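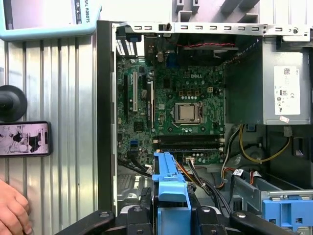
Saturday, cell 3 (PC teardown), gripper maintenance and re-teach

Picked up from Graça Godinho's note on the shift log: the fingers were closing unevenly, and the wrist camera view had moved since the last calibration. Arm powered down before touching anything.

Linkage first. Left finger plate had play at the pivot. Took out the hex-socket screws one at a time, cleaned the threads, refitted with a drop of Dosix threadlocker. Two of them were barely finger tight. Right side was fine and I left it alone. Note that the center link has to go back with the row of holes in its original orientation, or the fingers close out of parallel. Spare screws are in drawer 19; please write down what you take.

Camera bracket retightened, hand-eye calibration rerun in Tamiru. First result was poor – I had loaded the old target file. Second run accepted, stored under job 137.

Then the approach for the drive connectors. Desktop case open on its side, arm brought in slowly over the drive cage. The old waypoint comes in too low and the linkage gets close to the sheet metal.
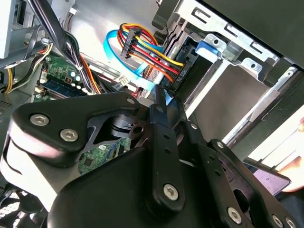 Gripper over the case, center link toward the power and SATA cabling at the drive.

New waypoint is higher and comes in from the motherboard side. Cable slack differs from one case to the next, so the final move stays force-limited. Do not raise the limit to get past a tight connector. Stop and move the cable by hand with the arm in hold.

Fixture plate: leave it where it is, left of the tower. The Trosura program takes its part offsets from the plate, and Mhairi Jardine lost most of a morning after it was shifted for cleaning.

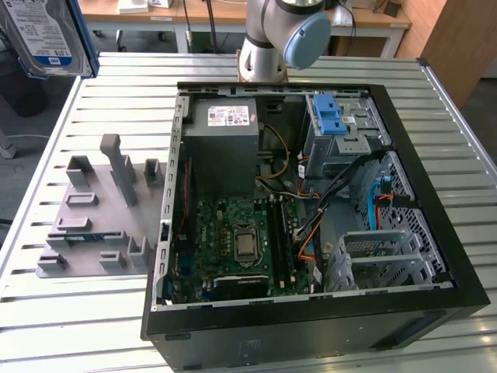 Logging to Takuvport was dropping records during long moves. Set the buffer to 700 and restarted the service. Have not yet run it long enough to call it fixed.

Open:
– check left pivot play again after a full shift
– order a spare finger plate, left
– back up job 137 before anyone edits it
– Mhairi to confirm the force limit on the final move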